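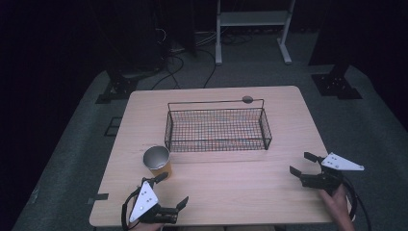

Vol. 7, No. 2, p. 31

Gakwood (band)

Gakwood were a Canadian instrumental group, formed in Akmont by cellist Si-eun Ryu and percussionist Villads Ketilsson. Cello, hand drums, sometimes a pump organ. Two albums, one EP, a lot of touring in small halls. Usually filed under chamber folk, a label Ryu disliked.

Background

Ryu studied cello from age six and quit at 17 to play bass in a punk band, Jeon. The band lasted three summers and left one cassette. She went back to the cello afterwards, mostly for weddings and church work. Ketilsson came to Akmont from Denmark as a teenager, played snare in a pipe band, then kit in a string of bar groups. The two met in the pit of a local musical where the conductor had put them side by side to save room.

First shows were under the name Ryu & Ketilsson. Gakwood came later, from a misspelled sign on a concession road north of town.

Early recordings

The first EP, Four for the Organ, was taped over two nights in a curling club after the ice was out. Pressed in a run of 400 copies, sold at shows and by mail. No overdubs. A furnace can be heard starting up on the second track, and the pair liked it enough to leave it in. Later pressings cleaned this up, to some complaint from early buyers.

Campus radio picked up "Low Bridge" and played it a fair bit. Skilent, a small label run out of a print shop, offered to put out a full record on the strength of that one tune.

Skilent years

The debut album, Gravel Season, had nine tracks, seven of them written by Ryu. Ketilsson wrote the other two, both in odd metres, both hard to play live. First pressing was 1,550 on vinyl, with the sleeve screened by hand in grey and brown. Reviews were good but few. One paper called it "music for people who own a good coat." The band put that on their posters.

Touring followed, mostly Ontario and the Maritimes, by van. Ketilsson cut down his set-up along the way: no kit, just frame drum, shaker, a single cymbal laid flat. This became the sound people know from the second record.

That record, The Colour of Tin, came out in November, a year and a half after the first. Slower, darker, more organ. The closing piece runs 22 minutes and was recorded in a single take on the third try. Some listeners found it heavy going. It sold less than the debut but is the one other musicians tend to mention.

Break-up and after

Ryu hurt her left wrist the next spring and shows were cancelled. She came back in the fall but found long sets painful. The last concert was on Oct 30, 2018 at the Akmont Civic Theatre, paid attendance 1,757, by far the largest crowd they ever played to. The set ran through all of The Colour of Tin in order, then "Low Bridge" twice. A board recording was made. It has not been released, altough copies get passed around.

No formal statement on the split. Ryu now teaches cello and arranges for choirs. Ketilsson plays with theatre companies and builds frame drums, has a waiting list for them. Both have said in interviews that they are on good terms and have no plans to record.

Style

Cello mostly plucked or played with very light bow, tuned down a whole tone on the second album. Melodies short, repeated, shifted by a beat here and there. Percussion kept well back in the mix. Ryu named hymn tunes and old surf records as the main influences; Ketilsson usually just said pipe bands. No vocals on any release apart from humming on "Harbour Light", which wasnt planned.

Discography

Four for the Organ (EP, self-released)
Gravel Season (Skilent)
The Colour of Tin (Skilent)

Members

Si-eun Ryu: cello, pump organ, humming
Villads Ketilsson: frame drum, shaker, cymbal, snare on early recordings

See also

Jeon (band)
Skilent discography
Music of Akmont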